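Preguntas frecuentes - doblado y orden de textiles
Lavandería Sarmiento, página de ayuda

Actualizado: junio de 2020. Respuestas cortas que hay ropa esperando. Si falta algo, escribir a Rocío Ocampo en el mostrador.

¿Doblan todo lo que lavan?
Casi todo. Toallas, paños, fundas, camisetas, sí. Edredones no, van enrollados. Ropa interior en bolsa, sin doblar, salvo que lo pidan.

¿Cuánto tardan?
2 días lo normal. Pedidos grandes hasta 7. En abril hubo atrasos, ya está al día.

¿Puedo mezclar negro y colores en la misma bolsa?
En la bolsa sí, los separamos nosotros. Pero si el negro es nuevo, avisar. Suelta tinte las primeras veces y un rosa claro no se recupera. Si nos lo dicen en el mostrador va aparte, sin recargo.

¿Cómo se dobla un paño grande negro sin que quede torcido?
La que mas nos preguntan. Extender primero, entero, sobre una mesa lisa. Alisar desde el centro hacia las esquinas. Después esquina con esquina, no borde con borde - si la tela no es cuadrada del todo los bordes engañan. Doblar a la mitad, otra vez a la mitad, apretar con la palma.

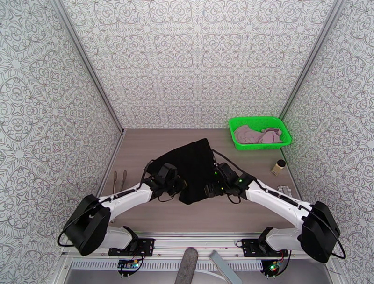
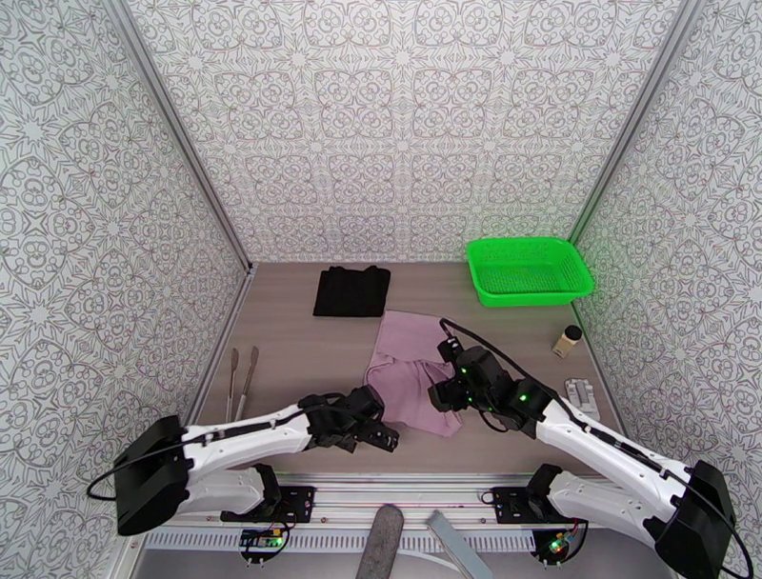

En Sarmiento doblamos siempre lo oscuro primero, por las pelusas. Se nota enseguida si la mesa tiene restos de otra prenda, y en negro se nota el doble. Una vez doblado, al fondo de la mesa y no se toca más. Lo de color se queda delante hasta que le llega el turno: en la segunda foto el paño negro ya está plegado y el rosa sigue hecho un bollo. Así arrugado no pasa nada un rato, pero no dejarlo toda la tarde, que las marcas luego piden plancha. Y el cesto verde, en la esquina de atrás, donde no estorba al extender.

¿Qué cesto conviene?
De plástico con agujeros, bajo. Que corra el aire. Los hondos no - lo de abajo sale aplastado. El modelo Lidov va bien, el Herkmont es mas rígido pero pesa.

¿Y si la tela no tiene forma regular?
Buscar el lado más recto y empezar por ahí. Lo que sobra se mete hacia adentro. Maximiliano Palacios, del turno de mañana, lo hace en rollo y tambien vale.

¿Se puede dejar el bote de jabón o la jabonera en la mesa?
Mejor a un lado, con la tapa puesta. Cerca del borde, lejos de la tela. Un bote volcado sobre negro son dos lavados.

¿Trabajan con hoteles y restaurantes?
Sí. Pasamos de alrededor de 4,000 piezas al mes. Mínimo por contrato y recogida incluida. Preguntar por Ruairí Ó Dálaigh.

¿Qué pasa si falta una prenda?
Traer el resguardo. Sin número no la podemos buscar. Los objetos olvidados en bolsillos se guardan en la taquilla 563, preguntar antes de dar nada por perdido.

¿Recogen a domicilio?
Solo zona Jorkmont por ahora. Dejar la bolsa cerrada y con nombre.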